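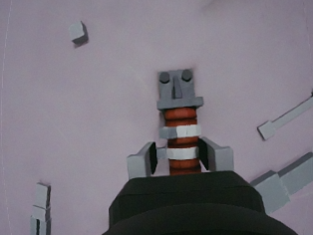
Re: [seedswap] Labels, bean packets and the tables

Lists > Seedswap > April > Thread
Previous Next Thread Author Search

From: Vesna Krasniqi
To: seedswap list

Rok Berisha wrote:

> I have the Flitov hall booked for the Friday evening, doors at 7 for
> people bringing seed and half past for everyone else. Before I write
> the notice I need three things settled. Do we insist on the year on
> every packet? Last time there were beans on offer that I would not
> have fed to a pigeon. Are we taking bought seed in opened packets?
> And how do we want the tables, because the queue at the tomatoes went
> out of the door and people gave up before they got to the squash.
>
> I can bring envelopes. I have no pens left at all.
>
> Rok

Rok,

Yes to the year, and I would put it in the notice in capitals. Parsnip and onion more than a year old are hardly worth the envelope. Tomatoes and most of the brassicas will keep for four or five years if they have been in a tin somewhere cool, so an older date on those should not put people off. What I don't want is packets with no date, where you find out in May that nothing is coming up and it is too late to sow again. If somebody doesn't know the year they should write "year not known" and it can go in a separate box.

On opened packets I say yes, provided they are not F1. Saved seed from an F1 should stay at home, but the remains of a bought packet is as good as it ever was. Ask people to leave the seed in its own packet, as the sowing times are on the back.

I tested my own beans last month on damp kitchen paper. Out of 23 seeds of the climbing bean we have been calling Vastomora, 17 had sprouted by the end of the second week, and I am happy to pass the rest on at that. The peas from the same shelf did badly and have gone on the compost. If anyone else has done a test, write the result on the envelope. It takes no time and it saves the next person a pot.

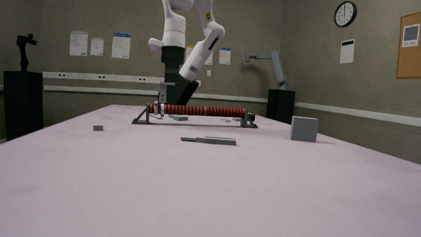
For the tables, I think the trouble last time was that the boxes were right at the front edge, and people had nowhere to put an envelope down while they wrote on it. Everyone ended up writing on their knee or on top of the lettuce. If you look at the long pale table, the things are across the middle and the far part and the near side is clear, and I would like the boxes set out like that on ours. You can still reach them, and there is room to write. I would also move the tomatoes to the end away from the door and put the squash first - it won't shorten the queue but at least it will be inside.

Someone asked off list whether we can take tubers. Oca and Jerusalem artichokes yes, if they are clean and bagged. Potatoes no. We had blight on the lower plots two summers running and I would rather not be the one handing it round.

I have pens, and a roll of the paper labels that stick properly. I don't have a second tin for the flower seed, so if anybody could lend one for the evening please write to me directly and not to the list.

One correction to my last message: the leek I offered as Annamalai is really the one marked Joltine. I mixed up the two jars when I was cleaning them. If you have already had some from me, please change the name on your packet. Sow it the same way.

Vesna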